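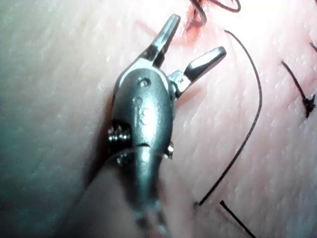

Last changed: May

Stinden Close-Up Set: wristed graspers and tissue surfaces

Contents

The set holds 800 close-range stills of small metal graspers over textured tissue surfaces. They are sorted into 9 folders, one per session. Each folder has a plain text list with the file name, the state of the jaws (open, closed, partly open) and a free-text note.

What the notes cover

Jaws: how far apart they are, and whether the inner faces are dark or lit. In the opening picture the jaws are spread wide in a V.

Wrist: the rounded housing, the pivot pin and any marking on the metal. Markings are written down only when they can be read without guessing. One that resembles an E or a backwards 3 goes in as "marking, unclear".

Side parts: small pulleys, ridged discs and pins, if they show.

Tissue: texture and color only. We did not label the type of tissue, and the set should not be used for that.

Known problems

Polished steel throws bright highlights. Along the jaws these can hide the true edge, so outlines there may be off by a little. The lower end of the instrument is often soft when it sits very close to the lens. Roughly 30 stills in the Brultel folder have two notes that disagree on "open" and "partly open". Both notes were kept.

The Danora folder uses an older list layout with the jaw state in the last column. The Nishimura script reads both layouts.

Use

Free for teaching and research. Keep this file with any copy you pass on. Please don't rename the folders, as the lists point to them by name.

Contact

Joaquim Vilela keeps the lists. Send corrections with the folder and file name.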